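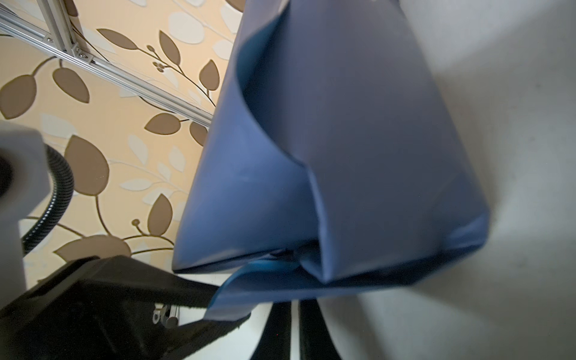 Re: [Tak-list] Water bill hearing in the Senate

2 min read

Hakim Govindasamy wrote:
> Does anyone know if the rural water amendment is still alive? I heard
> the leadership wanted it pulled before the floor vote. Our senator's
> office won't say either way.

Hakim, it's very much alive! I spent most of the morning on the phone with the subcommittee staff (the patient one, bless her) and the amendment goes to markup in March with the funding language left in. The cap went from 6 years to 2, and I don't love that, but small districts can apply on their own now without going through the state. That was the piece we wanted most!

Sigrun Fagerlund tells me the House version has 89 cosponsors, from both parties, and a few of them are people I'd have bet money against. Leadership did ask for it to be pulled. The sponsor said no, and then said no again.

If your senator's office is being quiet, try the district office and ask for whoever handles water. Mention your town by name and say how many households are on the system. Ours is around 2000 and that got their attention right away.

Vidar, could you send Hakim the draft letter from Bisport? The second version, the one with the corrected bill number. Kjell still has the sign-on sheet and it's open until noon.

So happy to be writing this one,
Siv Hedlund

Recent on this list
- Justis: who reads the comment letters?
- Cleltance rate case, notes from the call
- Kjell Kvam: sign-on sheet, please check your title
- Carpool to the capitol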